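May 24, 2021
By Huguette Turcotte

Speaker notes: The Egg Talk (Chisholm library, downstairs room)

Start without the microphone. If the back row complains, use the microphone.

Opening. I have been asked to speak for 44 minutes on boiled eggs. My mother could have done it in one sentence, and the sentence was "You've left them in too long." Pause here. At Nakow they laughed. At Plalska they wrote it down.

Ask who puts eggs into cold water and who puts them into boiling water. Let them argue, but not past 2 minutes. Last time a married couple found out something about each other.

My position, for the record: boiling water, lowered in gently, lid off. I held the opposite view until well into middle age and defended it at dinners. The cold-water people will tell you the shells crack less. The cold-water people also own a special spoon.

Next, the pot. Everybody reaches for the tall one, which is for spaghetti. Eggs want a shallow, wide pot where they can lie in one layer and you can get at them. Stacked eggs knock into each other on the way up and then you are making egg drop soup with shell in it. Two side handles beat one long one, particularly if you have a sleeve.
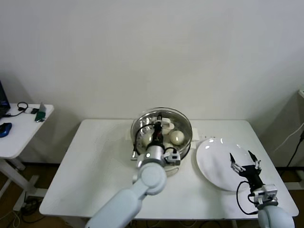

Then there's the matter of where the egg goes when it leaves the pot. Have the plate out first. I cannot say this strongly enough, and I have said it in four counties. A person holding a hot egg with no plate will put it on the mail. A plate with a bit of a rim is best, as eggs roll, and they roll toward whatever edge has the dog under it.

Ice bath: mention, don't linger. Yes, it stops the cooking. Cold tap water does a decent job and you keep your ice for something more deserving.

Timing. My kitchen: six and a half minutes for a soft yolk, eleven for picnic eggs. Say "my kitchen" twice. A man in Stadotitz wrote me a letter about altitude that ran to 16 pages, with a graph.

Peeling. Old eggs peel better than new ones. This disappoints people who keep hens, so look at them kindly while saying it. Crack at the fat end, peel under the tap. Skip the vinegar story unless we're running short.

Questions. Someone will ask about microwaves. The answer is no. Someone will ask about the green ring, and that's overcooking, see my mother.

Recipe sheets are on the chair by the door. The June talk is toast.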